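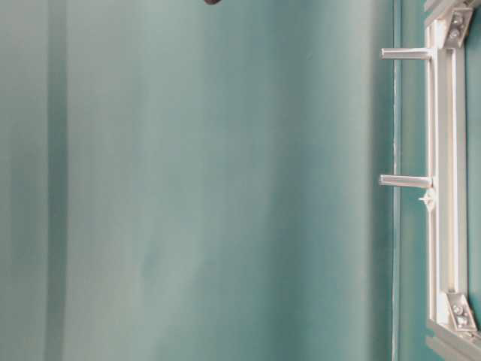

Bench log, 9/6/25. Picking the arm project back up at the shared shop. Last thread ended with the base bolted down and me out of patience.

Tonight was all about the frame on the right side. White extrusion, one upright, bars top and bottom, two bolts per corner bracket. I had the lower bracket slightly out of square and had to loosen it and start over.

Silvan Plattner lent me his good square. Mine is off by enough to matter.

The pegs are what the arm has to learn to find. Two of them, one above the other, both sticking out to the left. I wanted them far apart so that a sloppy move toward one never touches the other.

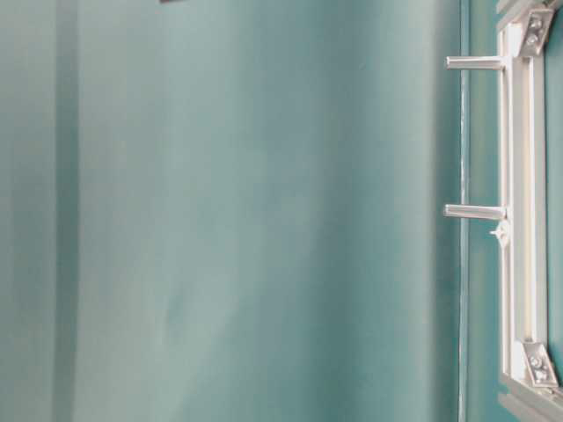
Went with teal behind everything after trying bare wall and then gray cardboard. The metal kept washing out against the gray. Teal is ugly but the edge detection likes it.

It still reads the dark vertical band on the left as an object sometimes. I'm masking that strip in software for now – will fix it properly when I have a free evening.

Sarahí Alvarado asked why I don't just hard-code the peg positions. I did, in version one. Then somebody leaned on the bench and every move was off.

Version one was called Brenura. This one is Erkomora. Sorin Janevski picks the names and I've stopped arguing.

Controller notes for anyone following along: homing works, the wrist joint still buzzes when it holds position. I dropped the gain a little and it got quieter but slower to settle. Not sure I like the trade.

Log says 2878 moves since the rebuild. No stripped gears yet, so the new set is already ahead of the old one.

Next up is cable routing along the upright. I want to use the slots and skip zip ties – they keep catching on the elbow.

If anyone has a way to stop T-nuts from sliding down a vertical profile while you line up the bolt, please reply. I'm using a bit of foam and it's slow.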